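Section 4. Making up the guest room

For changeovers at the Tindlow apartment. Replaces the old sheet by Flynn McKinnon, throw that one out please. Last edit Friday, February 3, 2023.

Before you start
Linen bag from the hall closet. Key for the linen closet is on the Rarkitz hook, NOT the Echeverri hook (that's the upstairs place). Shoes off.

4.1 Strip and check

1. Pull everything off the bed, pillows too. Pile on the chair in the hall, not on the floor.
2. Check the mattress protector. Stain = swap it. Write it in the book.
3. Open window while you work. Close it before you leave!!

CAUTION: no wet linen in the linen bag. It sat a whole weekend once in May and we lost two sheets.

4.2 Bedspread

4. Fitted sheet, flat sheet, then the pink bedspread on top.
5. Use the stitched lines to get it straight. Lines run parallel to the edge of the matress. If they wander, pull from the foot end, not the side.
6. Smooth from the middle out with a flat hand. No iron on this one, ever.

Note: spare bedspread is plain white. Fine for one night, then tell Cremilda Sampaio so she can get the pink one back from the wash.

4.3 Pillows

7. Bolster at the back against the wall. Ribbon ties done up, small bow, no trailing ends.
8. White pillow with the patterned border goes in front of it, orange striped one leaning on that.
9. Light pink pillow stays back by the bolster. Doesn't matter if only part of it shows.

4.4 Towel

10. One bath towel per guest. Fold in half the long way, then in half again, then over until you have a neat stack.
11. Rounded fold to the left, fringe to the right. Lay it flat on the bedspread, clear of the pillows.
12. Don't tuck the fringe under. Don't trim it either, even if it looks tatty. Comb it out with your fingers.

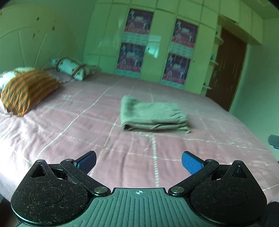 Fig. 7. Towel folded on the bedspread, fringe end to the right.

Two guests, two towels, side by side with the folds facing the same way. Beige ones are for this room. Anything with a Bradance label belongs upstairs, send it back up.

4.5 Wardrobe and walls

13. Wipe the white doors with a dry microfiber cloth. They're glossy so every fingerprint shows. Stand by the bedroom door and look across, you'll see what you missed.
14. Leave the four posters where they are. Dust the edges only. No spray near them.
15. Star ornaments on the side wall: feather duster, light touch. If one comes off put it in the envelope in the book and leave a note for Lionel Baudry, don't re-glue it yourself.
16. Corner shelves, wipe each one. Teal piece goes back on its shelf after.

CAUTION: the upper cabinets need the step stool. Don't stand on the bed frame to reach.

4.6 Before you go

17. Window closed, lights off, brown door pulled to but not locked.
18. Sign the book. Missing or damaged stuff, call Léonie Deschamps on extension 91.

Next: section 5, bathroom (Eugénie is still rewriting it, use the old one for now).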